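Category: Help > Looking after your tabletop

Questions about dark work tables
Answers by Ánh Huỳnh, with additions from Chiến Quách. Last changed 10/2/23.

We sell and repair tables for workrooms and small kitchens. These are the questions which customers of Flullach send to us most often. If yours is missing, please write to us and we will try to answer in simple words.
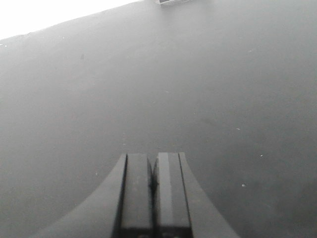
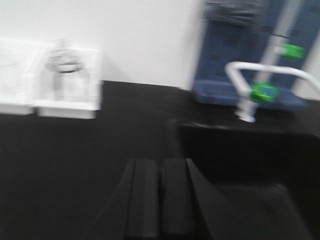

Why does my dark table look dusty again so soon after I wipe it?
Dust is mostly pale, so a dark top shows it much more than a light one. The dust also comes from your sleeves, from paper and from the air, and it does not stop when you put the cloth away. Even a few tiny white specks, like the ones on the plain grey surface in the first picture, are easy to notice when there is nothing else near them. On a beech top you would not see them at all. Wipe once with a slightly damp cloth, then once with a dry one, always in the same direction.

Which cloth should I use?
A soft microfibre cloth without a printed border. Please do not use kitchen paper, it leaves small fibres. We send one Cundari cloth with every table, and you can order more in packs of 3.

Can I use spray polish?
We advise against it. Polish makes a matt top shiny in patches, and the patches catch dust. Water with one drop of washing-up liquid is enough.

My table stands against a white wall. How do I keep the wall clean?
Leave a gap of one finger between the table and the wall, so that the edge does not rub. Things which stand at the back should have a flat base and should not lean on the paint. A holder with side walls, such as the white one with the clear jar in it in the second picture, is good for this purpose.

Is a rack with holes better than a closed box?
For small things which you take every day, yes. You can see what is inside, and crumbs fall through. Lift the rack once a week and wipe under it.

There is a pale ring on my Khúc top. Is it damaged?
Usually not. Most rings are dried minerals from water. Put a cloth with a little white vinegar on the ring for one minute, then rinse and dry. If the ring stays, send us a photo taken in daylight.

Do you still repair the old Rolow tables?
Yes, if the number under the top is between 3140 and 4000. For older ones we have no more edge strips, but Chiến can sometimes cut one by hand. The workshop is closed for the first two weeks of July.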